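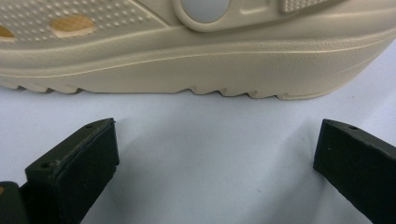

How many demonstrations does the grasp policy need before results stop improving? In the Lonwood trials, success leveled off at 200 demonstrations per object group.

On Sat 23 September the Diltska group wrote:

> Your report lists 872 recordings in total. Were any left out of training, and was footwear scored separately?

The Grube laboratory replies as follows. We left out 12 recordings with missing position data. Footwear was scored as its own group. The revised table will be posted to this list in April.

Cakby Project Office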